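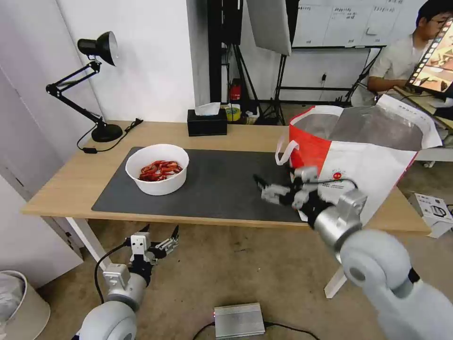 ### 4.2 What the table-clearing results can and cannot support

The headline claim of the Hetar project, as the student team presented it at the Mostdale showcase, is that a two-armed robot trained on demonstrations by course members "can tidy a table." We do not think the evidence is there yet, and this section sets out why. The claim leans on a single station in the Lindham teaching lab, where one arrangement of props was used with small changes from session to session. Figure 4 gives a fair idea of it. A white bowl with a heap of red crawfish sits on the left part of a dark mat, a large shopping bag stands on the right, and the open right gripper is poised between them with its fingers toward the bowl. Anyone who has tried to get a rigid gripper around a tangle of claws and legs will see why the team liked this prop. It looks hard. Whether it was hard depends on what the robot was asked to do with it, and in the written task list the crawfish are never picked out one at a time. The instruction is to leave the bowl alone or to move it as a unit. A visitor watching the demo would not guess that.

The project plan called for 2,000 demonstrations. The team recorded 1,799 before the end of the course, of which 1,124 were used to train the Segura policy. Of the recorded episodes, 318 were thrown out by the students themselves, under a rule that reads, in full, "operator not happy with it." The remainder was set aside for reasons that differ from one log sheet to the next. We have no quarrel with discarding bad data. Our objection is that the rule was applied after the operator knew how the episode had ended, so the training set is tilted toward attempts that went smoothly, and the reported share of "clean" demonstrations says little about how often a student operator could do the job at all.

There is a second difficulty with the word "tidy." The scoring sheet gives one point when an object leaves the mat and enters the bag, and no points are taken off for anything that is knocked over, squashed or pushed to the back of the table. On that sheet a policy that sweeps small things to the right will do well. We watched a handful of trials in June and scored them twice, once on the team's sheet and once on a stricter one that asked whether a person would have to step in afterward. The two sheets often disagreed. Our sample was too small to put a rate on this, and we would be guilty of the same fault we are complaining about if we tried.

Segura was also tested at the station where its data had been collected. This is common in student projects and there are good practical reasons for it, mainly lab hours. But it means that the lamp, the tissue box, the bag and the mat were all present during training as well as testing, and the students could not tell us whether the policy responds to the bag or only to the place where the bag is normally put. The obvious check is to move the bag to the other side. It was on the schedule for the last week and was dropped when a wrist cable had to be replaced. 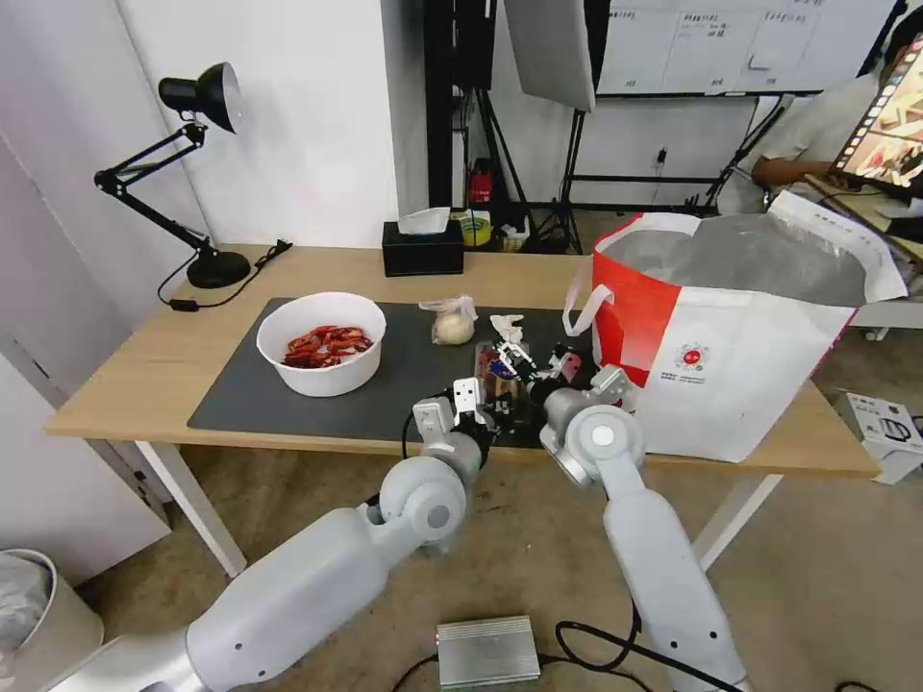 *Section last changed: Friday, July 26, 2024*

**Figure 5.** The mixed-object layout: bowl, wrapped bun and a group of small colorful items on the mat, with the bag at the right.

The mixed layout in Figure 5 is a better test than the bowl alone, and it deserved more of the team's time. The bun is in a clear plastic bag, which gives the gripper something soft to press on and a film that may slip or fold. Past it is a crumpled white plastic item whose shape can hardly be the same in two trials. The small items sit close together between the grippers, where picking up one without disturbing its neighbors calls for some care. If Segura handled this layout well without special help, we would be more willing to believe the broader claim.

The record does not let us say. Results for the mixed layout were pooled with those for the bowl-only tasks, and the project report gives one combined success figure. We asked for the split and were sent a spreadsheet in which the layout column is blank for most rows. The students were open about this and offered to rebuild it from the video. Until they do, we have left the combined figure out of our summary table, and we suggest that other readers treat it as unreported.

A kinder reading is possible. For a course project, getting two arms to run the same routine day after day is a real piece of work, and the logs show that the setup became more dependable as the term went on. Fewer sessions were lost to calibration. Operators wrote longer notes. One could argue that this was the purpose of the course, and that the success figure was only there because the showcase form had a box for it. We have some sympathy for that view. It does not change what the figure means once it has been printed on a poster and quoted in the lab's next funding request.

Three changes would settle most of our doubts at modest cost. The discard decision should be made by someone who has not seen the outcome. The scoring sheet should record damage and displaced objects on the same line as the point for placement. And every layout should be reported separately, with the bag moved to the left for at least one block of trials. The Hetar team has agreed to the first two. The third is still under discussion, because the left side of the mat is where the bowl goes and the arms have not been tested in the swapped arrangement.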